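Everyone keeps telling me the Heinonen folding method will change my life. It's Wednesday, I've got a green cloth and a free hour. Let's see. (1/11) 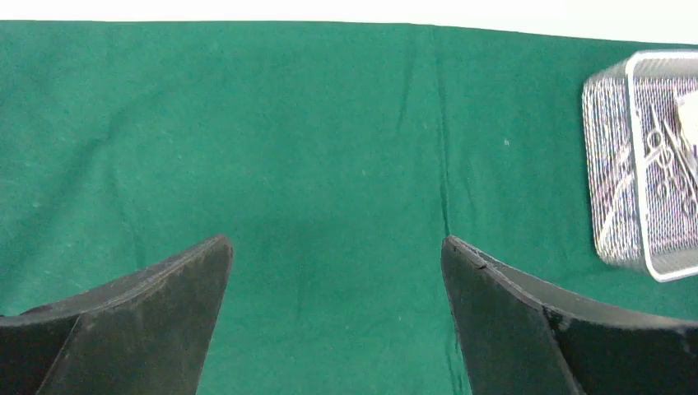
Green cloth, spread flat on the white top, before any folding. Note the creases.

Step one in the booklet is "lay the cloth perfectly flat". Right. Look at the long crease right of centre. Then look at the left side, which is more rumpled still. "Perfectly" is doing a lot of work in that sentence. (2/11)

The booklet says to "sweep outwards from the middle with a flat palm" until the creases leave. Leave for where? In my experience a crease you push off one side comes back on the other with a friend. (3/11)

To be fair, the middle is mostly smooth. I'd happily put a plate on that. But the middle of a cloth is always the easy bit, and I don't need a method for it. (4/11)

Also the lint. Small pale specks, and green shows every one. Plamlow sell a lint brush to go with the booklet, naturally. I own sticky tape. (5/11)

The top edge starts out near enough level and then slopes off to the right. The booklet wants you to line your edge up with the edge of the table and fold from there. Fine if your edge is straight. Start with a slope and I'd expect every fold after it to carry the slope along. No mention of this in the booklet, which has room for 2 pages on "folding with intention". (6/11)

Someone in the replies says I should have bought the Cumeck linen spray. I looked it up. 400 ml of scented water, as far as I can tell from the label, and you still have to do the smoothing yourself. An iron does the smoothing. I have an iron. (7/11)

Another reply says the whole point is that folded things stand upright in the drawer so you can see them all at once. I have one green tablecloth. I can see it all at once now -- it's green and it's on the table. (8/11)

What I will grant them: folding in thirds before you roll does make a smaller bundle than my usual method, which is halves until it won't go any more. My mum folded sheets in thirds her whole life and never charged anyone for it. (9/11)

There's an Etarer group for people doing this, 721 members last time I checked, and most of the posts are photos of finished drawers. I'd like to see more of the bit before the drawer. Show me the wrinkles and I might start believing you. (10/11)

So my plan is iron first, thirds second, basket third, and the booklet can go back to the friend who lent it. If anyone has got that kind of long sharp crease out with only a palm, tell me how long it took. I'll believe anything under 80 seconds when I see the video -- one take, please. (11/11)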